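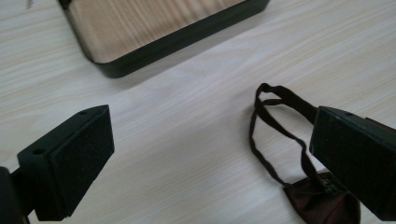 Zandia, May

The following account concerns the preparation of a printed members' handbook, a task that occupied most of my working hours this spring. It is offered for the benefit of readers who may be asked to supervise a similar job for an association, school or small office, and who, like the undersigned, do not come from the printing trade.

The handbook had last been issued in a stapled format of 30 pages. It was the view of the office that the new edition should be somewhat shorter, should lie flat when opened, and should remain legible under the lighting of our reading room, which is poor. A print run of 900 copies was approved. Quotations were requested from two firms, Stusteo and Vondráček, and both were received before the closing date.

The quotations could not be compared directly. Stusteo had priced the work on an uncoated sheet with a heavier cover of the same stock. Vondráček had priced a coated sheet throughout, with the cover laminated. The first figure included delivery and the second did not. I would advise any reader in this position to write out a single specification on one page and send it to every printer under consideration. Ours had been sent as a paragraph in an e-mail, and each firm had filled the gaps according to its usual practice. A revised request was issued, stating the trim size, page count, paper weight, number of ink colors, binding, quantity and place of delivery. The second round of quotations differed by very little, and the work was awarded to Stusteo on the basis of its earlier delivery date. 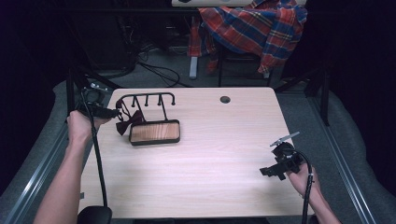 Paper was the next matter to be settled. Samples were supplied in a folder, each sheet marked with its weight, and were examined at the office window and again in the reading room in the evening. A bright white that had seemed attractive by day produced considerable glare under the ceiling lamps. A cream sheet was chosen in its place. Several colleagues objected that cream paper looks old. The objection was noted, and I have some sympathy with it where photographs are concerned, but the handbook contains none.

On the question of type, the office has for many years used a house face at a size that suits letters and does not suit tables. The membership schedules run to five columns, and in the previous edition the last column had been squeezed until the figures touched the rule. We enlarged the page margins slightly, turned the widest schedule on its side, and set the remainder one size smaller than the text. The rules between the rows were removed altogether. I had expected complaints about this and received only one, from a reader who wished to rule the lines in by hand and has presumably done so.

Proofs were delivered in two stages. The first was a file sent by e-mail, suitable for checking words. The second was a paper proof, folded and trimmed, suitable for checking everything else. It is my firm recommendation that the second stage not be waived, even where the printer offers a discount for doing so. Our file had been read by three members of staff and passed as correct. On paper, it was immediately plain that the page numbers on the left-hand pages had been placed in the gutter, where the binding would have hidden them — a fault that no amount of reading on a screen had brought to notice. The paper proof also showed that our crest, taken from an old letterhead, had been enlarged beyond what the file could support. A cleaner version was found in the archive and substituted.

The corrections numbered 12 in all and were returned on a single marked copy. Stusteo charged for one of them, a change of wording in the section on subscriptions which was entirely our own doing. The charge was modest and was paid.

Delivery was made to the side entrance in Sadeck Street at 5 in the afternoon, when the office was on the point of closing. The boxes were heavier than anticipated and remained in the corridor overnight. Future deliveries will be requested for the morning.

The finished handbook lies reasonably flat, although not as flat as the sample. The cover has a slight tendency to curl in damp weather, and the printer has suggested that the grain of the board may be responsible. I have asked that this be considered when the next specification is drawn up. Copies may be collected from the front desk during ordinary hours, and members living outside Zandia will receive theirs by post with the summer circular.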